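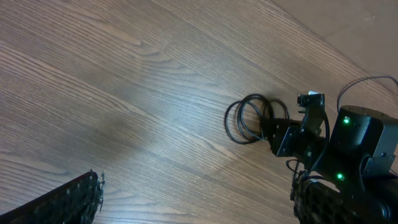
How to Run the Cable Check at Shift Handover

Applies to: small arm cells at the Maltard and Pestden sites
Last revised: 13 October 2025

Before the arms came in, returned cables were sorted by hand at one long bench. The arms now do the repeat picking, and the people who used to sort have taken over setup, checks and fault clearing. Most stoppages in a cell come from cables, both the ones being handled and the ones that feed the arm. This page covers the check that the outgoing and incoming operators do together.

Allow 160 seconds per cell. If the check takes longer, log the extra time under "handover" and leave it out of "downtime". The two codes were mixed up until March, and the shift reports from before then can't be compared.

What you need

The cell tablet with Plulen open, a lint-free cloth, and the spare pad kit (bin 456).

Steps

1. Press Hold in Plulen and wait until the cell status reads HELD. Don't reach in while it reads HOLDING.

2. Follow the arm's own cables from the base to the gripper. Each one needs enough slack for full wrist rotation. A coil of spare length is allowed next to the arm as long as it stays outside the marked sweep. Tie back anything that hangs below the lowest link.

3. Look at both finger pads. Worn edges are acceptable. Replace a pad if bare finger shows through the gripping face, or if the pad moves when you push it sideways with a thumb. Enter the cycle count at each change. The planned interval is 3,000 cycles, but change earlier if the pad fails either test.

4. Open the fingers fully and look at the work area. Cables to be picked should lie flat with their connectors visible. Crossed cables are the main cause of double picks - separate them by hand before restarting.

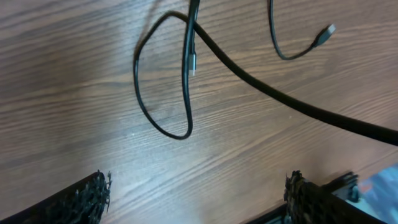

Work area with the fingers open. The USB-A plug at upper right lies apart from the other cords; the cable ending in USB-C overlaps the loop and should be moved clear.

5. Wipe the surface if there is dust on it. Glare is handled in the camera settings, so leave the lamps where they are.

6. Both operators confirm on the tablet. The incoming operator presses Release.

If the arm misses a pick

Let it retry. After 2 failed attempts Plulen holds the cell and sends a call to the operator. Clear the item by hand, put it in the manual tray and release. Don't place it back in the same position.

Changes to job roles

Sorters who have passed the Mandagi module are listed as cell operators and can change pads and release a cell. Those who haven't can still work the manual tray and call a hold. Anyone on site may press Hold at any time, and no reason has to be entered. Pick rates are recorded per cell and are not linked to operator names.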